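The Suspension of the Deputy Mayor

By the time the notice reached Skiltport it had been folded so often that the date, 9/2/18, sat right in a crease. Ulla Kuusisto read it standing up in the hallway of the council building, with her coat still on, and then read it again for the part that would tell her what it meant. There wasn't one.

"Two months," said the clerk. "Without pay."

"Without pay," Ulla said. "He owns the ferry."

The clerk had a roll of tape and was looking for a clear spot on the board. Deputy Mayor Ban had been found to have signed for 174 loads of gravel on the Cernska road. The inspector had driven out with a notebook and could account for 52. The rest, according to Ban, had sunk. It was marshy country out there. Anyone who'd grown up on it would tell you the same, and a good many who'd grown up on it had been brought to the hearing by bus to do so.

Ulla had covered council for the Ivalico paper long enough to have seen three men suspended. The first had gone fishing. The second had sent his brother to sit in his chair. The third had simply kept coming in, and people had been too embarrassed to mention it.

She found Ban on the back steps eating a pear.

"You'll want a comment," he said.

"If you've got one."

"I respect the process." He wiped his chin. "Write that I looked tired."

"You don't look tired."

"I was up at five."

She wrote down five. It was the only number all morning she had some faith in. Across the yard two men were loading boxes from his office into a van, and she asked what was in them.

"Personal effects."

"That's a lot of effects."

"I'm a sentimental person," said Ban.

She drove out to Cernska in the afternoon. The road was supposed to be finished to the old pump house. It was finished to a farm gate, the colour of new gravel on one side and mud on the other, and past the gate was a good wide driveway going up to a house she didn't know. A dog came down to look at her tires. She walked along the edge with a stick and pushed it in wherever the ground seemed soft. It went in a hand's depth and stopped. She tried it again further on, where the reeds were. The same.

A woman came out of the house and watched her for a bit.

"Are you from the government?"

"The paper."

"Oh," said the woman, and called the dog.

In October he was back. There was a cake, and the mayor made a speech about lessons, and almost 171 people signed a card, though Ulla, who borrowed it for a minute, thought a lot of them had the same handwriting. The clerk peeled the notice off the board. It left four squares of tape behind.

"You came," Ban said to her, holding a plate.

"I wanted to ask about the driveway."

"Which driveway?" he said, and cut her a piece from the corner, where the icing was thickest.

She ate it. Then she got her notebook out and asked him again.

We use cookies to improve your reading experience. By continuing to browse you accept our cookie policy. OK 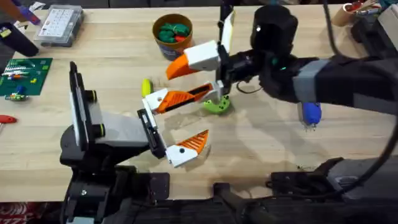
Two arms over a pale wooden tabletop, one gripper open.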